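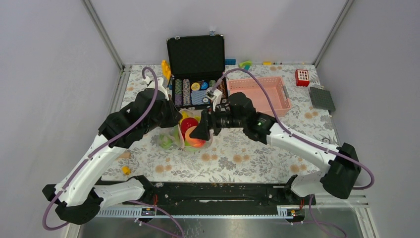 4.3 Checking the cables and the grippers of the Vuko two-arm cell

Do this check before the first run of the day, and again after every 100 cycles. It needs one person and no tools except the small hex key from the Nalta kit.

1. Press the stop button on the enclosure and wait until the arms hold still.

2. Look at the purple cable on each arm. It must make a free loop from the base and a high arch over the wrist. If the arch lies flat on the arm, open the clip and give it more length.

3. Move each wrist by hand through its full turn. The cable must not pull at the connector.

CAUTION: Do not put your fingers between the two arms when the power is on. They can reach the same point of the table.

4. Check the white gripper fingers for cracks. Change both fingers of a gripper together, part number 1651.

5. Pull the cloth smooth. A fold in the cloth can stop a finger when it goes down for a small block.

6. Look under the rail. Cables that hang down from the trough should not touch the floor panel when the arms move - tie them up if they do.

7. Release the stop button and run program 1081 at slow speed.

Note: After 4000 cycles the wrist screws must be tightened again, see 4.5. Write the cycle number in the cell book.

If the program stops with a cable error, repeat steps 2 and 3 first. If the error comes back, leave the cell off and call Saron Kumsa at Assefa.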